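4. Comparing grippers with the wrist camera

Once you have been through Section 3 you have a working arm and a camera that streams. Now comes the part most of us enjoy best: putting two or more grippers on the same arm and finding out which one suits your parts. The Brurnever controller keeps a separate profile for each gripper, so you can swap back and forth all afternoon without losing your settings.

What you need

- Two grippers with their adapter plates
- The hex key from the Panicker tool kit
- A shallow tray or bin and a few parts you really handle in your own work
- A printed trial sheet (Appendix C)

4.1 Mount the first gripper

1. Move the arm to the service pose and press Hold.
2. Switch off tool power at the controller. The arm itself can stay on.
3. Line up the adapter plate with the wrist pin and start all the screws by hand before you tighten any of them.
4. Plug in the tool cable and leave enough slack for a full wrist turn in both directions.
5. Switch tool power back on and choose Tools > New profile. Give it a name you will recognize next month. "Test2" is a bad one!

CAUTION: Keep your hands clear of the fingers when tool power comes on. Some grippers run a homing stroke right away, and it is quick.

4.2 Check the camera view

Open the wrist view and jog the arm until the tray comes into sight. Close-up parts of the wrist and gripper will look soft, and that's fine. What matters is whether you can still see enough of the tray past the fingers to tell where a part lies.
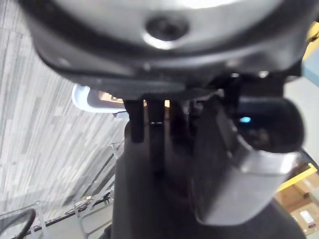

Figure 4-1. Wrist view with narrow fingers. The tray is partly hidden behind the left finger.

If the fingers cover the spot you want to pick from, try these in order:

1. Turn the wrist 20 degrees and look again.
2. Slide the tray sideways, then teach the pick point over.
3. Move the camera bracket to its outer holes (see 3.6).

Note: Dorin Cozma on our support desk likes to do step 2 first, and on a crowded table he has a point. Either order works.

4.3 Run the trial

1. Load the Pick Compare program and select your profile.
2. Set the grip force to 40 percent. You can tune it later, but start every gripper at the same value.
3. Place one part in the tray and press Run.
4. Write down each pick as held, slipped or missed.
5. Repeat until the trial sheet is full. Change the angle of the part as you go, and be mean about it.
6. Swap grippers and go back to 4.1.

CAUTION: Do not reach into the tray between picks unless the program shows Paused.

A full sheet has 136 picks. It sounds like a lot, but it goes by fast, and it's great fun to watch a gripper you had written off start to win on the awkward parts. Rajeshwari Thampi's first set of soft pads did just that in our shop, and they are now the Wallia default.

4.4 Save and compare

Choose Tools > Compare and tick the profiles you ran. The slip column is the one to read first. If two grippers come out close, run both again with the part lying on its side.

Note: Error 297 during a compare means that one profile has no camera calibration. Go back to 3.4, calibrate with that gripper mounted, and save the profile again.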